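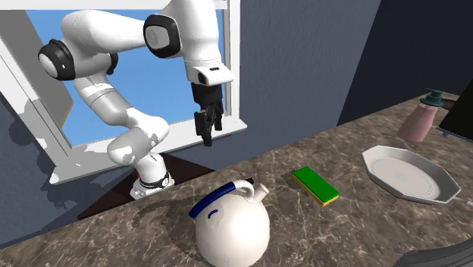 Trernetti satin scrunchies and the heatless curl ribbon: my review after one month

My hair is long, fine and a little bit wavy, and it breaks easily at the place where the ponytail sits. I have used the thin elastics from the supermarket since I was at school, and my hairdresser has complained about them for almost the same number of years. So in January I bought the Trernetti Night and Day set with my own money, and I have worn something from it every day or night since then.

The set costs 16 pounds and comes in a flat card box with a drawer. Inside there are four satin scrunchies (two big ones, two slim ones), a curl ribbon which is a long soft roll covered in the same satin, and a claw clip for holding the ribbon on top of the head. You can choose between the colours Oat, Plum and Forest. I took Plum. On the website it looks like a deep wine colour, but mine is more purple than that, a bit like blackberry yoghurt. I like it anyway, but if you want to match it with a dress for a wedding I would be careful.

The slim scrunchies

I start with these because they are the ones I wear most. They are about the thickness of a finger and they go around my hair two times. The elastic is firm without pulling. I can make a low ponytail before work and it is still in the same place at lunch, and by the evening it has slipped down a little. For the gym they are not strong enough. I tried one for a dance class and had to stop and tie my hair again during the second song, so now I use an old elastic for dancing and the satin one for everything else.

What I noticed most is the line. With my old elastics I always had a deep bend in my hair when I took the ponytail out, and the only way to remove it was to wash. With the slim scrunchie there is still a bend, but it is soft and it goes away when I brush.

The big scrunchies

They are very big. On the model they look like a normal scrunchie, but she must have three times more hair than me. On my head the ponytail seems to come out of a cushion. I don't wear them outside the house. For sleeping, however, they are lovely, because they hold a loose bun on top of the head and I don't feel anything hard under me when I turn over. My sister has thick curly hair and borrowed one for a weekend, and on her it looked right, so this is perhaps only a question of how much hair you have.

The curl ribbon

I was quite excited about this one! You put the roll over your head like a hairband, fix it with the clip, then wrap the hair around it on each side and close each end with a slim scrunchie. There is a small leaflet with drawings, and the drawings are clear except for step three, where it is difficult to understand which hand is holding what. I watched a video from another brand to learn the movement.

My first try was a disaster. I wrapped my hair when it was too wet, and in the morning it was still damp in the middle and had only a strange wave on the left side. The second time I let it dry almost completely before I started, used a very small amount of mousse, and slept with it for the whole night. The result was big soft curls which stayed until the afternoon, and with hairspray they stayed until I went to bed. Now it takes me perhaps ten minutes in front of the mirror. The right side is always better than the left side, and I have accepted this.

Is it comfortable? If you sleep on your back, yes. I sleep on my side, and the roll lies exactly where my ear wants to be. I woke up several times during the first week. I got used to it, but I would not do it before an important day when I need good sleep.

The claw clip

This is the weak part of the set. The satin things feel well made, with small and regular stitches, but the clip is light and the spring was loose from the beginning. One of the teeth broke off after two weeks when it fell on the bathroom floor. I now use a Grukura clip that I had already, the matt one from their basic range, and it holds the ribbon much better.

Washing

The leaflet says to wash by hand in cool water and to dry flat. I did this with the ribbon. The scrunchies went into the machine in a small net bag at a low temperature, and they came out fine. The purple colour gave a little to the water the first time, so please don't put them together with a white blouse. The ribbon needs a long time to dry, in my flat a full day and a bit of the night.

Compared with others

I had a set from Wonard last year, which was cheaper and also called satin, but the fabric was rougher and it caught on my nails. The elastic in those became tired very quickly. The Trernetti ones are still as tight as when I opened the box, although one month is of course not a long time.

Would I buy it again?

I would buy the slim scrunchies again immediately if they were sold alone, and at this moment they are not. For the complete set I am less sure. If your hair is thick and you would use the big ones as well, I think the price is fair. If your hair is fine like mine, you pay for two pieces that will only ever see your pillow, and for a clip which may not live long.

Good: soft fabric, no hard line in the hair, nice curls when you have practised
Less good: poor clip, big ones too big for fine hair, colour different from the website

My mark is seven out of ten.

Posted 2024-02-17 in Hair and Accessories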